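November, up before 5

Couldn't sleep so writing this at the kitchen table. Submission closes at noon and I've still got the nitrogen section to cut down. They want four pages. I have nine.

Read the draft plan again last night, all 76 pages. The catchment limits are on page 54 where you'd never find them unless you went looking. Same number for everybody in the Arkley basin, whether you run a few dry stock on the hill or milk a thousand on the flats with the pivots going. Flat cut. So if you fenced your creek fifteen years ago and took the stock off the wet gullies, you start from your low number and cut from there. If you hammered it, you start from your high number. How is that fair. I've asked this at two meetings now and gotten the same answer, which was that it's "administratively simpler."

Simpler for who.

Bevan Kereama rang while I was feeding the dogs. He's putting in his own, mostly on the wetlands. His point, and it's a good one, I should have thought of it: the model gives no credit for a wetland under a certain size. Most of ours up here are tiny. Seeps really. But they're everywhere, every gully has one, and add them up and it's a lot of filtering. He's had water tested above and below the one by his woolshed and the difference is big. He's sending me the sheets. Said I could quote them as long as I spell his name right, since the council spelled it two different ways in the one letter.

He also thinks I'm too angry on page 1. Probly right. Took out "insulting." Left in "careless."

Later, 7:30ish. Moved stock off the creek paddock, frost on the low side, came back in. Hollis side still boggy by the culvert. Need to get gravel in there before the truck comes or he'll be stuck again and I'll hear about it till Christmas. Fence down by the pines too, just the top wire. Do it tomorrow.

Back at the submission. Things I want to say, in some kind of order:

Sheep and cattle on the hill country are maybe a small slice of the nitrogen in the river. Their own report says so, the appendix has a chart. Why does the chart not turn up in the main part.

Phosphorus is a different animal, it comes off the hill with the dirt. I'll own that. We do lose soil in a big rain. But then help us plant poles, don't send us a limit on something else. The pole planting money got cut the same year. Must put that in.

Jarkari. The trial there ran for three years and everybody said it was great, farmers and river people both, and not one line about it in the plan. They did it sub-catchment by sub-catchment, each one with its own target, and the folks on the ground picked how to get there. Slow at first. Lot of meetings. But people stuck with it. I went over twice for the field days and the creek at the bottom bridge had good bugs in it, mayfly and so on, and that was a creek they used to tell kids to keep out of.

And the timing. Four months from notice to closing and two of those are lambing. I'd love to know who thought of that one.

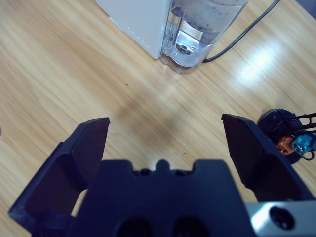

Anyway the economics. Did the numbers again last night at the other end of this table and they don't get better. If we cut stock by what they say, the farm washes its face in a good year and goes backward in a bad one. No buyer wants it then except for pines. Drive out past Clirkmont and look, whole valley gone to trees, school down to one room, no one to make up a tennis team. Is that in the plan? There's a paragraph headed "social effects." It says effects may be experienced. Well yes.

Trying not to sound like I don't care about the river. I do. I learned to swim in it. Dad used to pull eels out below the bend and you wouldn't get one now, I don't think, or not one you'd eat. So something has to change and I've said so in the first line, want them to read that first before they put me in the pile with the shouters.

10:50. Down to five pages. Dropped the bit about the consultants. Hurt to lose it. Moved Bevan's water tests into an attachment, don't think attachments count. Rang to ask if attachments count. On hold. Hung up.

11:35. Four pages and a line. Made the margins smaller. Sent. Got the auto reply so it went thru. Ticked the box to speak at the hearing, which I'll regret when it comes round in the middle of shearing.

Now gravel.

Contact | Copyright, all entries and photos the author's own | Back to top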